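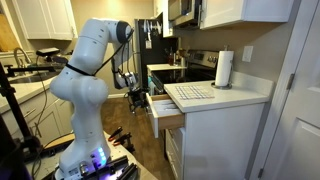
The Shared Kitchen Column

The Florkeswood kitchen swap has now been running for three winters, and I've been asked to write up how it went, mostly by Vilja Aaltonen, who wants it on paper so that people stop phoning her.

For new members: you bring the kitchen things you don't use, you put them on the tables in the hall, and you go home with kitchen things somebody else didn't use. Seija Koivisto started it in January three years ago after her cupboard door came off its hinge under the weight of cake tins. The theory was that we'd all end up with emptier cupboards. I have been to every one and I own more colanders than I did as a newlywed.

This year 700 items came in. We know this because Paavo Valtonen stood at the door with a clicker he bought for counting geese. A lid and its pot were one item if they arrived together and two if they didn't, and there was a short argument over a fondue set that I won't go into, except to say that each fork was in the end ruled to be part of the set.

Bread machines remain our most faithful guests. Eight came in and eight went out, and I would put money on them being the same eight as last year. Mine has a dent on the left side from when it was dropped on my porch step, and I've now met it twice on the tables, once wearing somebody else's paddle. People take a bread machine home in the same spirit they buy running shoes. It gets one loaf out of it in February, and then it goes on top of the refrigerator with the phone books.

Going quickest were the dull things. Measuring cups, a decent peeler, sheet pans, any wooden spoon without a burn on it. If you've got a plain nine-by-thirteen pan that you don't need, you could be the most popular person in the room for as long as it takes to set it down. Sofia Sotiropoulos brought four of them and was followed around the hall like a woman with a bag of ham at the dog park. 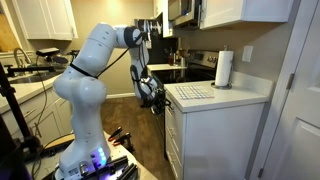

Slowest, again, were the one-job gadgets. The avocado slicer, the egg cuber, the thing for taking the corn off the cob, the other thing for taking the corn off the cob. I don't want to sound superior. I have a strawberry huller that I would save from a fire. But I did notice that every person who picked up the egg cuber turned it over, laughed, and told the nearest stranger they'd had one as a kid, and then put it back down. It has brought more people together than the spring potluck did, so I suppose it's earning its keep.

The food table was run by Niilo Laaksonen, whose lentil soup is better than it looks and has to be. He'd like his ladle back. It's a long steel one with a hook at the end, and it was resting in the soup at the time, so whoever took it must have wanted it pretty badly.

Donations at the door and the soup together brought in $2,140, which goes to the new hall oven. The old one, you'll remember, has two settings, Off and Thanksgiving. We've been looking at replacements and there's some disagreement over gas or electric. Vilja is collecting opinions, in writing please, and kept to one side of the page. Last time she got a six-page letter about pilot lights that opened with the writer's childhood.

A few things for next year. Please wash what you bring. Most of you do, and the rest of you know about the waffle iron. Please don't leave knives loose in the bottom of a paper bag; tape a bit of cardboard around the blade and write KNIFE on it. If it plugs in, tie a tag to the cord saying whether it works, and be truthful. "Worked when I last used it" covers a lot of ground when you last used it in 1994.

Glass lids without pots can go on the lid table, where other people's pots without lids are waiting for them. We had three matches this year and there was applause for each.

Leftovers are in the hall closet until the end of the month, behind the folding chairs. The door sticks, so lift and pull. There are two slow cookers, a great many mugs, and one very large fish-shaped mold that I've been told not to describe as haunted. Ask Seija for the key, and if you happen to see a steel ladle while you're in there, Niilo's in the book.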